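Wirolska > Facilities > Staff Bulletin > Interviews

Inside the blue framing: a conversation with the workshop supervisor

By Facilities Communications
March
4 comments | 17 shares

The main workshop at Wirolska has been in continuous use for many years, but regular users will have noticed that it no longer looks as it once did. The open floor has been divided into bays by bright blue metal framing, the storage has moved to the perimeter, and the old timber partitions have gone. The bulletin met the workshop supervisor in the tea room adjoining the floor to discuss how the new layout was chosen and what it asks of the people who work in it.

The supervisor began with the budget. The project was approved in two stages, the first covering the framing and the second covering paint, lighting and signage. "We were asked to show that the first stage could stand on its own," the supervisor said. "If the second had been deferred, we would still have had a workable room. I thought that was a fair condition, although it meant some of the electrical work was done in an order I would not have chosen."

Framing for the bays was supplied in lengths by Grisex and cut on site. The order included 1479 fittings of various types, and the supervisor recalled that sorting them occupied the better part of the first week. "They arrived in mixed cartons. We set up trestles along the western wall and sorted by size, then by thread. It was tedious work and the staff did it well. We had 300 left over at the end, and those are in the cabinet beside the roller door, labelled, for anyone who needs to alter a bay."

Asked why framing had been preferred to solid walls, the supervisor pointed to the experience of the previous layout. The timber partitions blocked the light from the high windows and could not be shifted without a carpenter. Offcuts and packaging collected behind them. "You could lose a broom behind those partitions for a year," the supervisor said. "With rails and uprights you can see through to the next bay, and you can sweep underneath. The cleaners asked for that before anyone else did, and they were quite right."

The choice of colour has drawn more comment than any other part of the work. The supervisor explained that samples in grey, yellow and blue were put up in one corner for a month and that staff were invited to leave their views on a sheet of paper pinned nearby. Grey was considered too close to the colour of much of the equipment. Yellow was already in use for floor marking. "Blue was what remained, and I have grown fond of it. It shows the dust, I will admit. Some of my colleagues regard that as a fault. I regard it as a reminder."

Dust and wrapping were a recurring theme. The supervisor asked that staff who cover equipment with clear plastic check the wrap at regular intervals and replace it when it tears. Loose pieces find their way to the floor drains, and two call-outs to the plumber last winter were traced to that cause. A roll is kept at the issue counter and need not be signed for.

Storage has been rearranged to suit. Long items are now held in racks on the northern side, and small hardware has been brought together in a single run of drawers bought from Xavier. The supervisor was frank that the drawers had not pleased everyone. "People had their own tins and jars, and they knew what was in them. We asked them to give that up. I understand the reluctance. What we have gained is that a person on the evening shift can find a slotted screw without telephoning somebody at home."

The inventory of small hardware, completed at the same time, runs to 3082 lines. The supervisor does not expect it to remain accurate without effort and has set aside the first hour of each month for corrections. Staff who take the last of anything are asked to write it on the card at the front of the drawer. A request for an electronic system has been lodged, and a quotation has been received from Bovirus, but no decision has been made.

On the matter of clearances, the supervisor was firm. The aisles between bays are to be kept free at all hours, including during deliveries, and nothing is to be hung from the upper beams. "The beams are there to hold the bays square. They are not coat hooks. I have removed two jackets and an umbrella since the new year, and the owners may collect them from my office."

The supervisor also spoke about joints and fittings, which are inspected at the end of each quarter. Every clamp is checked by hand, and any that has moved is tightened and entered in the log. Staff are welcome to report a loose fitting in between, but are asked not to tighten it themselves. "An enthusiastic person with a long spanner can pull an upright out of line, and then we have the whole bay to reset. Leave a note on the board and one of us will come around."

Further work is planned. The budget for the coming year includes an allowance of $2000 for additional lighting over the central bays, where the beams throw shadows in the late afternoon. The supervisor hopes to see fittings mounted by winter. There is also a proposal to extend the blue framing to the small annexe, although its floor is uneven and would need to be levelled first.

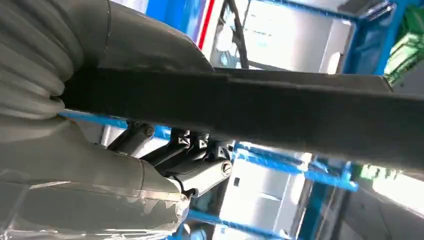 Workshop access

The workshop opens at 7 am on working days. Requests to alter a bay should be lodged in writing at the issue counter, with a sketch showing the proposed position of rails and uprights. Unclaimed items are held in the supervisor's office until the end of the month.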